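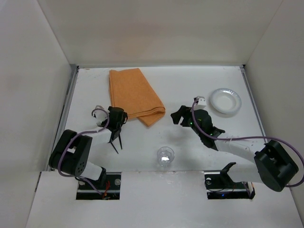
Wanted: people who like reading other people's mail (old mail, with permission!)

Hi, I'm Mirjana Georgiev, and I'm writing the life of an economist you have probably never heard of. His name was Ynyr Landeg. He taught at a small college for most of his career, wrote one book on how farm families borrow from each other, and left behind 18 boxes of letters that his niece, Hortensia Valderrama, has very kindly let me borrow. I've been at it alone for two years and I'm nowhere near done, so I'm looking for paid readers to work with me through July.

The project is called Sithole, after the street Landeg lived on when he wrote the book. We have a small grant that covers readers' pay, scanning and not much else.

What you'd be doing: reading scanned letters at home, typing them up, and flagging anything to do with money, prices, work or family. Landeg wrote to his mother about the cost of eggs the way other people write about the weather, and that stuff is gold to me. So far 1,295 pages are scanned and ready to go.
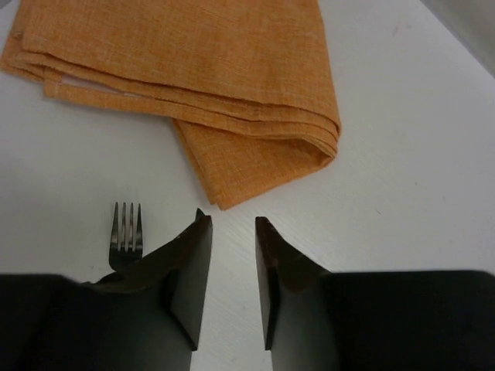 His handwriting is fine until he gets excited, and then it leans over and the vowels all go missing. You get used to it after a few evenings. I have a cheat sheet of his favorite abbreviations, plus a list of the cousins (there are a lot of cousins, and three of them are called Owen).

You don't need a degree in economics or history. I'd love to hear from retired bookkeepers, family history people, students, or anyone who has ever fought their way through a grandparent's recipe cards. You do need a computer, decent typing, and six to eight free hours a week. If you read Welsh, please say so in the first line of your email, because I have a whole folder waiting for you.

Pay is $2,000 per reader for the month, half at the start and half when your last batch comes in. I can take four readers. Everyone gets named in the book unless they'd prefer to stay out of it. 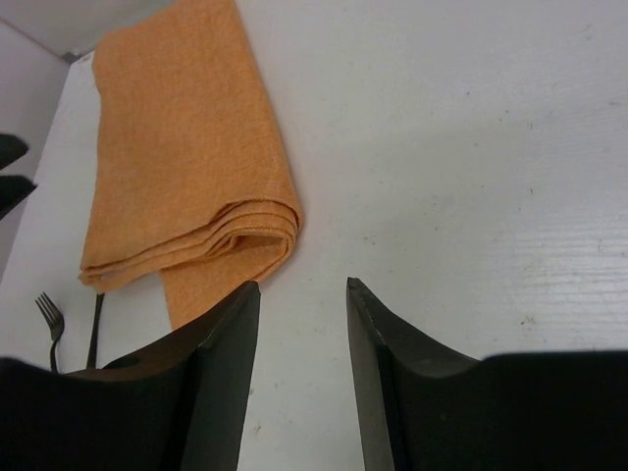

Themba Cele will be checking the transcripts with me, and he's a very patient man, so don't worry about asking him the same thing twice. We'll have one video call a week, usually in the evening, mostly to compare puzzling words and argue over dates.

To apply, send me a short note about yourself and why this sounds like fun. No résumé needed. I'll write back with a one-page sample letter for you to try. Leave blanks where you can't make a word out, please don't guess!

Notes should reach me by 07/06/2024. Use the contact form on the Sithole page and put "Landeg letters" in the subject box.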